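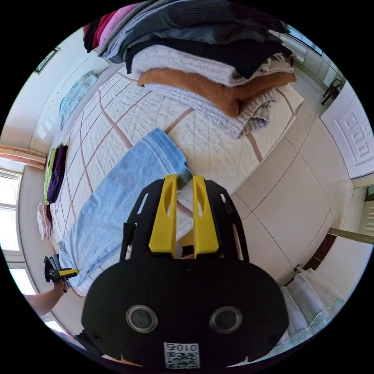
# Modcombe hand grippers, the pair - worth it for cloth work?

**dresen_k**

Hello all. I am using the Modcombe hand grippers since October, the two-hand set with the yellow fingers. I promised in the other thread to write down my opinion when I have enough hours with them, so I do it now. My work is only laundry: towels, shirts, sweaters, everything on a bed. I can say nothing about kitchen work or about hard parts.

What I like:

- The fingers close well on the corner of a towel. Thin edges are also fine.
- The weight is good for one hour. After this my wrist begins to complain.
- Both hands can go close together without the bodies touching, if you hold them a little turned.

What I like less:

- The trigger on my left one is harder than on the right one. I wrote to the shop on a Wednesday and received a polite answer, but no new spring.
- The manual is five pages and three of them are about the app.
- Price of the replacement fingers. For a piece of plastic with slots I find it too much.

In total I have 3423 recordings with this set, all folding. I would buy it again, but I would first ask for a discount on the fingers.

**frimpong**

Thank you for the report. How is the grip on knitwear? I had the older set and it pulled threads out of every sweater. My wife was not amused.

**dresen_k**

Knitwear is better than I expected. You must not close fully. I take the hem with a little bit of fabric between the fingers and stop when I feel resistance. Very loose knits I do not touch anymore, there I had one accident with a gray scarf.

**slowhands**

I have to disagree about the weight. One hour is optimistic. For me it is twenty minutes and then I need a break, and I am not a small person. The Grodance set is much lighter and for cloth you don't need the strong body of the Modcombe. I think people buy it for the look.

**dresen_k**

It is possible that the Grodance is lighter, I never had it in my hand. But how do its fingers behave on thick towels? I read here that they open by themselves when the towel is heavy and hangs down.

**slowhands**

This was the first batch. Mine does it only with bath towels, and only if I lift with one hand. With two hands never.

**frimpong**

"Only with bath towels" is for me already a reason not to buy. Half of my basket is bath towels.

**slowhands**

Then fold smaller towels :)

**pilot_nine**

I rent out both sets to customers, so maybe I can add something. After almost 200 rentals the Modcombe fingers show wear at the tip and the cloth begins to slip. The body stays good. With the Grodance the fingers stay good and the trigger becomes loose. So you pay for one or for the other. In my calculation the costs are nearly the same after one year.

One tip for new users: do not practice on a smooth bed sheet. Everything slides away when you pull. A quilted cover holds the towel in its place and the fold becomes much cleaner. Also put the finished pile at the head of the bed, far from your elbows. I knocked over many piles before I learned this.

**dresen_k**

I can confirm the point with the quilted cover. Mine has also a grid of stripes, and I use the lines to lay the towel straight before the first fold. It is a cheap help. When the towel lies diagonal I take one corner with each hand and turn it until the edge is parallel to a line.

About the wear: do you turn the fingers around? I exchange left and right every 1000 grasps and they still hold well.

**pilot_nine**

No, I did not know that this is allowed. The manual says nothing about it.

**dresen_k**

The manual says nothing about most things. Two screws, then they come out to the front. Please do not use force with the bracket, it is thin at the windows.

**frimpong**

Is the set still sold with the hard case? On the shop page I see only the soft bag now, for the same price.

**pilot_nine**

Soft bag only. I asked for the case and they wanted to charge extra. I put the sets in a toolbox with some foam and it works.

**slowhands**

Grodance still gives the case. I only mention it.

**frimpong**

OK, I ordered the Modcombe, with one extra pair of fingers. If the left trigger is also hard on mine I will write it in this thread. @dresen_k, did you oil the spring or did you leave it as it is?

**dresen_k**

Left as it is. I was afraid to get oil on the laundry. It became a little softer in the second week, but it is still not like the right one.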